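Recipes and notes from the Anthorpe bread swap, kept as plain text so they can be printed or searched without any special program. There are 291 files at the moment. Most are breads, 39 are flatbreads and crackers, and the rest are things people bring to eat with them.

## Layout

- `breads/` – one file per recipe, named after the bread
- `flat/` – flatbreads and crackers
- `spreads/` – butters, jams, dips
- `notes/` – longer pieces on flour, starters and ovens
- `old/` – recipes that have been replaced. Please leave these where they are.

## File format

Each file starts with a short block:

```
title: Seeded rye
from: Sigita Ozoliņš
makes: 2 loaves
flour: rye, bread
tested: yes
```

After that comes the ingredient list in grams, a blank line, and the method. Oven temperatures are in Fahrenheit. A few of the oldest files still use cups, and those are marked `units: cups` in the block. Don't convert them by guesswork – bake the recipe first and weigh as you go.

`tested: yes` means someone other than the person who sent it in has baked it. Anything else is `tested: no`, even if the sender has made it every week for years.

## Working surface

Shaping instructions assume a smooth, flat surface with enough room to stretch the dough. Where a recipe says "lightly floured," use a small pinch spread thin with the flat of your hand. Wet doughs in `breads/` mostly call for oil or water on the surface instead, and the method will say so. 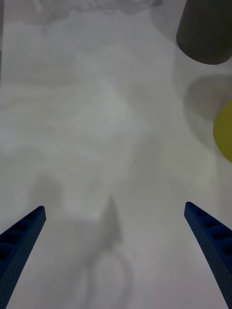
*White tabletop, from directly above.*

## Known problems

- Nizar Sfeir's two thyme flatbreads have nearly the same name. The one with yogurt is `flat/thyme-soft.txt`.
- Hydration figures in `notes/starters.txt` leave out the water in the starter itself.
- Roughly 10 files have no `from:` line. If one is yours, add your name.

## Changes

March: Aarti Pathak's milk rolls replaced with her new version, old one moved to `old/`. Spelling of "levain" made the same everywhere. Apolline Lebrun's brioche now has a proper chilling time.

## Use

Copy, bake and change whatever you like. If you reprint a recipe, keep the `from:` line with it. Corrections go to Archana Rajput, on paper at the swap or as an edited file.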